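Wrist camera grid detection: cell centers drift as the arm moves down

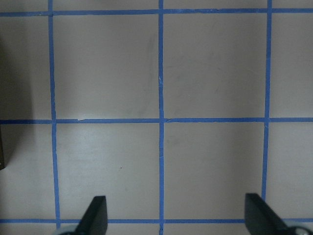 Kurian commented: Which frame are you averaging in? If you average pixel positions and convert afterward, you'll get drift whenever the arm is moving, whatever the detector does.

Averaging is in the base frame, after conversion. I should have put that in the first version of the post, so I'm adding the details now.

I have a two-finger gripper with a camera on the wrist, looking down at a table with a blue painter's tape grid on it. The software finds the tape by color, fits lines to it, intersects the lines, and takes the middle of each cell as a place target. Intersections are converted to the robot base frame using the hand-eye calibration and the joint positions, then averaged over the last 9 images.

From the high viewing pose the centers are good. I checked them by touching down with a pointed tool. As the arm goes down toward the table, the same cell center moves in the base frame, always in the same direction. By the time I'm at the place height it's off by 9 mm. If I stop the arm halfway and wait, the number settles but it settles in the wrong place. Going back up brings it back to the right value.

Things I have tried: redoing the hand-eye calibration with more poses (no change), tightening the blue threshold (fewer false pixels, same drift), and turning off the averaging (noisier, same drift). The tape was put down by hand and the lines aren't perfectly parallel, so I'm not assuming a square grid anywhere. I do assume the table is flat and at a fixed height in the base frame.

Is this a calibration problem or a detection problem? I'd like to know before I take the camera mount apart.

Posted by Livel

Tremstead

Since it settles to a wrong value when the arm is stopped, you can rule out timestamps. A delay between image and joint readings gives an error while moving that goes away at rest.

What you describe fits a wrong table height or a tilted camera. You have one camera and you're intersecting a ray with a plane. If the plane is at the wrong height, each point moves sideways by the height error times the slope of the ray. For a point straight under the camera that is nothing. For a point near the side of the image it can be a lot. When you come down over a cell that isn't directly below the camera, the angle to that cell gets steeper and the error grows. From high up, the angle is small and it looks fine.

Do this test before touching the mount:

Pick one tape crossing. Go to a low pose with the crossing near the image center and write down the base frame position. Keep the same height and move sideways until the crossing is near the left side of the image. Write it down again. Repeat for the right side.

If the two side readings are off in opposite directions by similar amounts, it's the plane height. If everything is shifted the same way, look at the camera rotation or the tool offset. If the error gets much worse close to the image border, check the lens distortion values.

Also check where the table height came from. If you got it by touching down with the pointed tool, the tool length has to be right. An error of 5 mm there goes straight into the plane.

One more thing on the detection side. Your fingers are in the view and they cover part of the tape. If you fit lines using whatever blue pixels are left, a line that passes behind a finger is fitted from a shorter piece, and the angle gets worse. Mask the fingers out with a fixed polygon and throw away any line where the visible part is too short. You can get the missing crossing from the ones you can see. I don't think it explains all of your drift, but it will add to it.

Cloltberg

I had something like this, I just re-ran calibration and it went away. Maybe try a different color of tape too. Blue was hard for me under the lights we have.

Livel

Thanks. I did the sideways test on Friday. Left and right readings were off in opposite directions, close to the same size, so it was the plane height. I had measured the table with the tool before swapping the tip and never updated the length in the config file.

After fixing that, the error at place height is 2 mm. The finger mask is in too. I'm using one fixed polygon per finger with the gripper fully open, and I skip detection when it's closed. Cells in the lower part of the view are steadier than before, but a line that runs behind a finger still jumps now and then, so I'm going to lock the targets from a higher pose and only use the low view as a check.

I left the tape color alone. Rerunning the calibration had already made no difference here.

Tremstead

Locking from the higher pose is what I would do. If you keep the low view as a check, log the difference per cell. If it grows toward one side of the table, the table isn't level and you should fit the plane from at least three touched points instead of using one height.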